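Home Fiction Rink Notes Archive Contact

The Clock at Kemeys

By the Rink Notes fiction desk
December
4 min read

The game clock at the Kemeys rink was a Zunen unit with a console in the scorer's box and a display hung over the north end. It lost time. Over a twenty-minute period it lost four seconds, always in the same direction, and every team in the league had played on it for years without complaint.

I found the error in my first season as timekeeper. My stopwatch said the period was over and the display still showed four seconds. I assumed my thumb was at fault. I timed the second period the same way and got the same figure. In the third I started the watch on a face-off, stopped it on each whistle, and wrote the difference on the back of the penalty sheet. By the final horn the total had come to twelve seconds of hockey that the rule book did not provide for.

The procedure for a faulty clock is set out in the league manual. The timekeeper informs the referee, the referee informs both benches, and time is kept by hand until the clock is repaired. The manual does not say what size of error makes a clock faulty. I wrote to the league office and asked. The reply said to use judgment.

I used judgment for 37 games. In practice this meant that I did nothing and kept a log. The log had a column for the visiting team, a column for the temperature in the box, and a column for anything that happened after the true end of a period. Most entries in the third column were blank. A dump-in, a line change, a shot from the wrong side of the red line. Twice there was a penalty. Hooking, both times.

The last regular game was against Clevcombe. The winner would take the final playoff place and a tie would give it to us on goal difference. We were level at 2 with a minute left, and Clevcombe had pulled their goalie for a sixth skater.

I had my watch running under the edge of the table. I had zeroed it at the start of the period and had not missed a whistle. The display said nine seconds when Clevcombe won the draw in our end. The puck went back to the left point and across to the right. The shot was blocked. It came loose in front of the bench, a Clevcombe forward got a stick on it, and it went in off the far post.

The display said one second. The watch said three seconds past twenty minutes.

The referee skated to the box for the time of the goal. He asked it the way he always did, leaning on the boards with his eyes on the sheet. I had the log in front of me, open to the page. If I gave him the watch, the goal would come off, and so would the basis for every result played under that clock. There were five entries from that season I could have named without looking, and one was a goal of ours against Skitamine.

I gave him nineteen fifty-nine. He wrote it down. The center-ice face-off used up the last second, and the display reached zero and sounded the horn.

In the summer the rink replaced the console. The technician ran the old one on his bench and told me the timing crystal was out of tolerance. He asked if anyone had noticed. I said it had been in the manual's gray area. He said the new one would be good to a hundredth.

I kept the log. It runs to 125 lines, counting the ones where nothing happened.

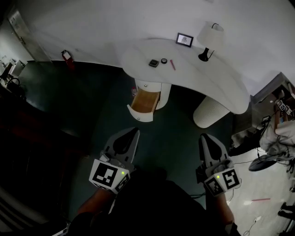 The first game on the new console was a preseason match against Skitamine. I brought the stopwatch out of habit and started it on the opening face-off. At the end of the first period the watch and the display agreed. At the end of the second they agreed again. I left the watch off for the third and wrote the goals down as the referee called them.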